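Choosing End Effectors for a Two-Arm Kitchen Cell: Notes from the Simulation Stage

Posted in February, under Workbench Notes
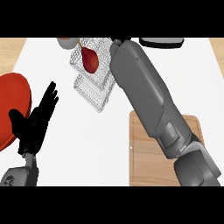 The selection of a hand or gripper for a two-arm cell is often settled by price and delivery time. For the current project it was decided that each candidate should first be tried in simulation, on the same table and with the same objects, before any purchase was made. The Wotov simulator was used throughout, together with the Plikomska controller that will later run the physical arms. Both arms were loaded in every test, so that reach and interference could be judged along with the grasp itself. In the layout used for this comparison, a black multi-fingered hand works on the left beside a red-orange plate, while the right arm carries a compact gripper up to a pair of wire-mesh baskets, one of which holds a dark red pear. The wide gap of white tabletop between the left hand and the cutting board was of particular value, as it gave both arms a common area for handing objects across.

The two candidates were the Ezeani hand and the Gotmont parallel gripper. Each was given 2000 attempts across 7 tasks, including lifting a plate by its rim, taking fruit out of a basket, moving a bowl and returning a tray to its place. An attempt was recorded as a success when the object reached its target and remained there after release. Attempts that ended in a controller fault were discarded and repeated.

The Gotmont gripper gave the more consistent results. It requires very few control inputs, and a poor approach generally fails early, when recovery is still simple. Its main weakness was fruit. A pear offers two flat fingers very little contact, and when the object lay on its side the grip tended to close on the narrow end and push it away. A softer finger pad in the model reduced this problem but did not remove it.

The Ezeani hand performed better on rounded objects and noticeably better on plates, where the thumb could be placed under the rim. It was also slower to set up. The default grasp settings supplied with the model were of limited use, and the joint limits had to be entered again by hand after the first import -- a task that took most of an afternoon. The wire baskets remained difficult for this hand. Spread fingers catch on the mesh, and the contact solver does not always release them cleanly.

Readers who intend to repeat this work should note one matter concerning the controller. At a control rate of 400 Hz the hand was stable in all tasks. At lower rates the fingertips began to chatter against hard surfaces, and the effect was easily mistaken for a poor grasp. Several early results were withdrawn for this reason. The random seed for the published settings is 3646, and the same seed was used for both candidates.

For the present, the mixed arrangement will be kept, with the hand on the left arm and the gripper on the right. The next round of tests will concern the wrist camera, whose view of the basket interior is often blocked by the gripper during the final approach. Two mounting positions are under consideration, and the results will be posted under the same heading.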